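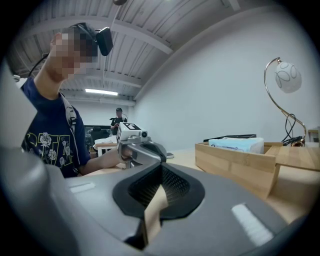

Workshop > Reviews > Grippers and hand tools > Lirkano hand gripper kit

Lirkano hand gripper kit, bought as a pair

The box says "assembly: one evening". It doesn't say whose evening, or at what latitude. Mine began in June and I am writing this on 2019-07-09, with both grippers finished and a small bag of washers left over that the manual has no opinion on.

For anyone arriving from the arm build thread: these are the hand-held sort. You put your hand in and do the job yourself, and the recordings go towards teaching the arm to do it later, when it feels ready. Hedvig Haugen and I split the cost of two kits for the shared workshop, on the grounds that most jobs worth teaching need a left and a right.

The shells are the best part. Smooth, well finished, no sharp edges where your wrist goes. The soft black linings with the little raised bumps are also good, and they hold a teaspoon with real conviction. They go in one way round only. Mine went in the other way round for two days.

The manual is 40 pages long and nine of them are about the strap. Step 2 asks you to tighten a screw which step 9 asks you to remove. The lens mount gets a single drawing, seen from behind, apparently at dusk. Tadeo Tapia, who built the arm and reads this sort of thing for pleasure, gave up at the same place I did and got out the file.

Weight is my real complaint. One is fine. With one in each hand, leaning over a bench, I was good for nearly 80 goes at putting a cup on a saucer before my forearms put in a formal objection. Hedvig managed more, but she climbs.

The marker squares on the housing are stickers. Put them on in a clean room with a steady hand, or do as I did and order a second sheet. Lirkano sent it free of charge and with no comment, which I took as a comment.

I used a Henoment pair at the old place and they were lighter, but the jaws had a wobble you could hear. The Yadav ones I have only held in a shop. They felt lovely and cost as much as my bicycle.

Would I buy the Lirkano again? Yes, grudgingly, and I'd throw away the strap section on the way home. The arm can now put a cup on a saucer. It prefers the cup upside down, and Tadeo says that's my technique coming through.

Spare linings are sold separately, in twos. Get the black, as the clear ones pick up every bit of fluff on the bench.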